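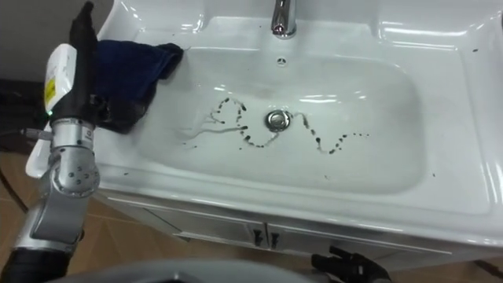
The Well Water of Griroment

January 29, 2021

Griroment gets its water from two wells drilled into the same sandstone, and for most of a century no one in town paid a water bill. The cost was folded into the property tax. That ended in August, when meters went in at all 1,216 connections and the first statements arrived in the mail.

The change was forced by the pipes. The main under Lema Street is cast iron and has broken in four of the last five winters. Repairs used to be covered by a transfer from the road fund, and the road fund ran dry. Bratville, 11 miles down the valley, had been through the same thing earlier and sold Griroment its old billing software.

Under the new rates, a household pays a flat monthly charge that covers the first 1,000 gallons. Beyond that, the price climbs in steps. Retired couples mostly stay inside the flat charge. Families with children mostly don't.

The meters also showed where water was going. The town found 168 addresses with a steady flow at three in the morning, usually a toilet valve or a hose bib. Pumping at the wells has dropped since owners were notified.

Residents on Kundon Hill have a different complaint. Their pressure is low by late afternoon, and a booster station is not in the budget until the Lema Street main is replaced.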